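Grip loss on worn pads: speaker notes
Session 7, hand-held tooling and data quality

Slide 1. Open with the fault, skip the company history.

The fault was logged at Ditden as "object slip, cause unknown." Over the review period we recorded 501 pick attempts on light, smooth items. The failures had no pattern by operator or by time of day. Jaw width readings were normal in every failed attempt. The width sensor reports the position of the jaws and has no information on what the pad surface is doing, so the software marked the bad picks as good.

Slide 2. The task. Keep this short. One operator, two hand-held grippers, one small item in a white container. The right hand does the pick and the left hand stands by. Mention that the load is low and the contact area is small.

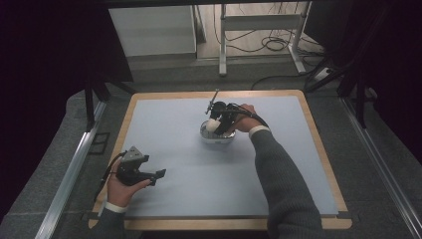
Benjie Manalo asked at the dry run whether the operator would not simply feel the slip through the handle and squeeze harder. Some do. That is part of the fault. Extra squeeze hides the loss of friction in the recording, and a robot arm trained on that recording applies a closing force that suits a bad pad. Say this slowly, it is the point people miss.

Slide 3. What we checked first, in order: cable strain, sensor zero, firmware version. All three were within limits. We lost 5 working days on the sensor zero alone. The pads were checked last, as the Skellero inspection sheet had no line for them.

Slide 4. Pad condition. Leave this up while talking. The covering on the gripping faces has ragged edges, and there is a notch in the right one. Scraps hang from the bottom of both pads. Point at the screw holes on the top faces and say that the blocks themselves are not at issue.
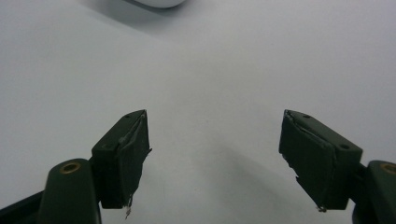
Stavros Kontogiannis
Test Engineer, End Effectors, Fanden

Slide 5. Failure mechanism. The covering lifts at the upper edge first. Once an edge is up, the item bears on a fold of material and the contact shifts with each close. A slip then depends on where the item meets the pad, so it can't be reproduced on demand. Deschamps saw the same behavior on their bench with a different adhesive.

Slide 6. Uneven wear. The two pads of one gripper need not wear at the same rate. Compare left and right: fine scratches on one, a peeling edge on the other. If only one pad is replaced, the pair is mismatched and the item turns during the lift. Replace in pairs.
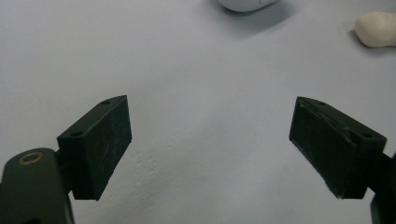 Slide 7. Corrective action

Pads are now inspected before each session with the jaws fully open. Any lifted edge is a reject. Trimming with a knife is not allowed; we tried it and the edge lifted again within 3 sessions. Recordings made on rejected pads are flagged and kept out of training. Dionysis Ververidis has the flagging script if anyone asks.

Slide 8. Repeat trial. Same table, same kind of item, both grippers in hand. State the limits of the trial before the result. 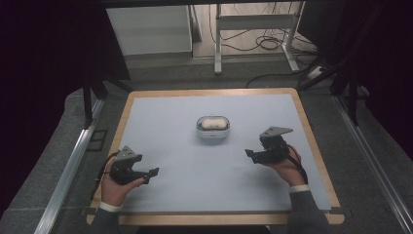 Ditden, 5th March

Revision to the closing section. The earlier draft said the fault was closed. Change this to "contained." We have a working inspection step and no measurement of pad friction in service. Sotiris Psarras is building a pull test for that, due in July.

If asked about safety: the items in this trial were light and a drop had no consequence. The same pads are approved for heavier parts at Skellero, and that approval is suspended until the pull test is running.

Leave the last slide on the reject criteria during questions.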